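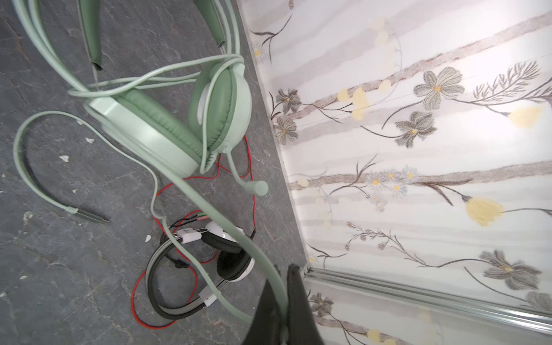
Unit 6: Analog Headset Connections and Speech Levels

Reading before the lab: chapter 4 of the course text, sections on impedance and microphone bias. The lab meets Thursday in the Warkham room.

6.1 The four-conductor plug

A 3.5 mm plug carries either three or four conductors. The three-conductor type (TRS) has a tip, one ring and a sleeve. On headphones these are left channel, right channel and ground. The four-conductor type (TRRS) adds a second ring so that a microphone can share the plug.

Two wiring orders are in use for TRRS. In the CTIA order, the second ring is ground and the sleeve is the microphone. In the OMTP order the two are swapped. A headset wired one way and plugged into a jack wired the other way usually gives thin, hollow sound, as the left and right drivers lose their proper ground return. Some jacks detect the order and switch automatically.

6.2 Microphone bias

Most headset microphones are electret capsules with a built-in transistor. The transistor needs a small DC supply, which the device feeds through a resistor on the same conductor that carries the signal. A coupling capacitor blocks the DC ahead of the preamplifier. If the bias is missing, the output is silent or very weak.

6.3 Microphone distance

In a free field, sound pressure from a small source falls by 6 dB for each doubling of distance. Room noise stays nearly constant over the same distances. A boom microphone close to the mouth therefore has a better speech-to-noise ratio than one on a desk.

Worked case: a talker moves from 20 mm to 100 mm from the capsule. The change in level is 20 log (20/100), or –14 dB. The mouth is not a true point source at 20 mm, so the measured drop will differ from this.

Very close placement brings breath noise. Foam reduces it – but place the capsule to the side of the mouth as well, out of the direct air stream.

6.4 Level and sensitivity

Driver sensitivity is given in dB SPL per milliwatt or per volt. The two cannot be compared until the impedance is known. For a 32 ohm driver, one milliwatt corresponds to 0.179 V.

Problems

1. Convert 100 dB/mW at 32 ohms to dB/V.
2. Find the wavelength in air of a 338 Hz tone. State the temperature you assume.
3. Sketch both TRRS orders and label all contacts.

Send corrections to Arif Yeoh.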